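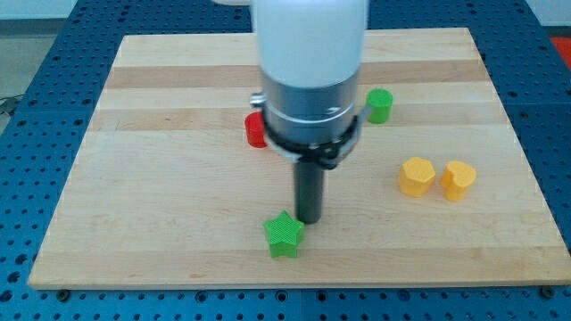

Striped wood board on a perforated table: how to finish it and stop it from sliding

Asked in Workshop & Bench

I have a butcher-block style board lying on a blue perforated work table. The strips run lengthwise, pale cream alternating with a darker honey color. It is used as a flat surface for small 3D-printed blocks (a green star and a few others, textured faces, a few ounces each at most). No food, no knives, no water apart from a damp cloth.

Two problems.

1. The board is unfinished as far as I know. It came from a Gemer offcut bin with no label. It picks up gray marks where the blocks get pushed around. I would like a finish that can be wiped clean but is not glossy. The room has overhead lights and glare on the surface is a nuisance.

2. It creeps on the table. After a morning of work it has moved maybe an eighth of an inch, enough that pencil marks on the board no longer line up with the reference edge of the table. I don't want to screw through the top face. The holes in the table go all the way through and I can reach the underside.

Board is 21 inches on the long side and an inch thick. Heating in the room is off overnight, so humidity moves a fair amount in January.

What I have on hand: mineral oil, a can of Jiseck satin water-based poly, sandpaper from 80 to 320 grit.

Viewed 3256 times

3 answers

Accepted answer

Finish first, then fixing. The order matters if you end up drilling the underside.

Skip the mineral oil. It never cures, it will transfer to the printed parts, and anything you stick to the underside later will let go. If any oil has already been on the board, wipe it with mineral spirits and leave it a few days before you coat it.

Water-based poly is fine here, but check the can for matte versus satin. Satin still reflects under overhead lights. Procedure:

Sand at 120, then 180. Stop there. 320 closes the surface up and gains you nothing under a film finish.
Wipe with a barely damp cloth, let it dry, knock back the raised grain with 320 by hand.
Three thin coats on every face, including the underside and the ends. Same number of coats top and bottom. A board sealed on one side only will cup.
Scuff lightly between coats with 320.
After the last coat has cured for a week, rub with a gray abrasive pad along the grain. This takes satin down to something close to matte.

The gray marks you already have should come out at 120. If they are still there at 180, go back.

Fixing: you can come up through the table holes into the underside without touching the top face. Use threaded inserts in the board, bolts from below, large washers. With a one inch board keep the inserts to half an inch deep and put tape on the drill bit as a stop. Do the drilling before the finish goes on.

Allow for movement. Strip boards move across the width and hardly at all along the length. Put two fixings on the centerline, running lengthwise, and snug them down. If you add more toward the long edges, use oversize washers and clearance in the table hole, and leave those bolts finger tight with a lock nut. Four tight bolts at the corners is how boards split along a glue line.

Comment: Is the hole pitch on the table likely to match metric or inch inserts?
Comment (answerer): Pitch doesn't matter for the insert itself. Put the board in position, mark through the holes from below with a long pencil, drill on the marks. Pick a bolt that passes the hole with 1/16 to spare.
Comment: Did this with M6 inserts. 12 mm deep. Holding fine so far. The second coat went on blotchy over one of the darker strips, sanded back and redid it.

Answer 2

I would not drill it at all. Cut a piece of thin rubber mesh (drawer liner, the open kind) to just under the size of the board and lay it between board and table. Light blocks don't generate enough side load to move a board of that weight on rubber. Ours sits on Gindden liner and has not needed realigning.

If you need it to come back to the same position after you lift it off, push two dowels up through the table holes so they touch the near edge of the board, and one more at the left end. Push the board against all three and it is located. Dowels should stand lower than the top face so nothing catches on them.

Downside - the liner adds a little height and is slightly springy. If you take height measurements off the top surface, use the bolts.

Comment: Replace the liner once it goes shiny. It stops gripping.

Answer 3

just use double sided tape. we have the Sobczak carpet tape under a board like that and its not going anywhere

Comment: It isn't going anywhere when you want it off, either. Residue in the table holes is a pain to clean.
Comment: Also no allowance for the wood moving across the grain. Probably OK on a narrow board.

Related questions

Satin or matte poly under LED panels
Threaded inserts pulling out of soft maple
Removing pencil marks from finished wood
How flat is a laminated strip board supposed to be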